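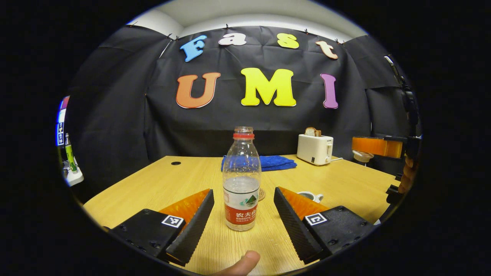
Where the table's at

Breakfast table is in and being used. Light wood top, the one with the round cable hole at the back left, and the toaster lives on the right towards the back edge. That was the arrangement people settled on without me saying anything so I've left it. Toaster is the plain white two-slot. Cork coasters, white cups, blue towel folded behind. Water bottles turn up from everywhere, lots of Nongfu Spring with the red caps, students bring them from the grocer downstairs.

Sorry this is coming to you later than I said. Had the report half done on Tuesday and then the hall booking thing blew up. I'll go through it in the order of your form, more or less.

Money

Grant was 2,000. Spent to date 473, which I know looks low for this point. The big ones haven't landed yet – the second table and the shelving from Zevness are both ordered but not invoiced. I rang them, was told end of month. If the invoice slips into July can it still count against this round? Please let me know soonish as it changes what I do about the fridge.

What the 473 went on: toaster, cups, coasters, towels, a bread bin, chopping board, washing up rack, first lot of bread and spreads. Receipts are in the envelope I dropped at your front desk. One is faded, the bread bin one, I've written the total on the back in pen.

The table itself cost us nothing. It came out of the old computer room at Umelik, hence the cable hole. We had planned to plug the hole but the toaster lead could go through it if we ever shift the table against the back wall, so leaving it open for now. A crumb trap though. Needs a wipe round the rim each day, it's on the cleaning list.

What's running

Mornings, before first class. Doors from 7. Toast, tea, water, fruit when there is any. People make there own, wash their own cup, put the towel back folded. The folding is hit and miss.

The English practice side is going better than I wrote in the application. The idea was that the conversation group would move to the breakfast table and it more or less did it by itself. Kitchen words first – crust, slot, lever, coaster, handle, lid. Then asking for things. Then complaining about the bread, at some length. The tutors have stopped bringing worksheets in the morning and I think that's fine, but your form asks for "materials used" so I've put down toast.

Some of the evening people have asked for the same thing after class. Haven't said yes. Would need someone to lock up and I can't do both ends of the day.

What's not running

The second toaster. We bought one only, on purpose, to see how the power went. With the kettle on the same board the switch trips if the heater is on as well. Moved the kettle over to the sink side and it's been okay since. So: two slots for everybody, and there's a queue by quarter to eight. Not a bad thing for the talking but it does make people late to class and I've had a note about that from the office, fair enough.

Shelving – see above. Until it comes the spare cups are in boxes on the floor under the window, which I don't love. Two boxes got kicked, one cup lost its handle. Chucked it.

Coasters. You asked in the last call why coasters were on the budget. Because of the wood. The top is untreated as far as I can tell and the first week we got rings on it from hot cups. Sanded the worst and oiled that part. Cork ones seem to do the job, they're cheap, they get used as fidget toys and go missing. Would like to buy more from what's left over.

Towels

Separate heading because it's become a whole thing. Blue for the table, check ones for drying dishes. Blue ones go home with whoever is on for the week and come back washed. It works when the person remembers. When they don't we have one towel doing everything, and it gets damp and a bit whiffy by Thursday – sorry, by the end of the week I mean. Asking if we can put a small amount to a few more blue ones out of the contingency line. Same shop, same kind, so they match and don't get mixed with the dish ones.

Changes I'd like you to okay

1. Move the fridge money to the second table if Zevness come in higher than quoted.

2. More coasters and towels from contingency.

3. A bench power board with its own switch, fitted by the building electrician. Ustora look after the building now and they want it in writing from the funder, an email from you should do it.

Nothing else to change. The Wikström bread order stays as is, they've been good, delivered on time every time, and they slice it thin enough to fit the slots, which the first bakery wouldn't.

Next few weeks

Put the shelves up when they come. Get cups off the floor. Labels on the shelves in English, students to write them. Second table goes end to end with the first, if the heights match – must measure, the old one is a touch low. Toaster stays where it is.

Also want to try a recipe morning, something easy with eggs, but that's a hotplate and a hotplate is a different form. I'll send that one on its own.

Attendence sheet is attached at the back. The last page is missing 3 mornings as the clipboard went walkabout. I haven't guessed at them, they're just blank.

Ring me if anything doesn't add up, mornings are bad, after two is good.

Sulastri Sitompul
Breakfast table, Umelik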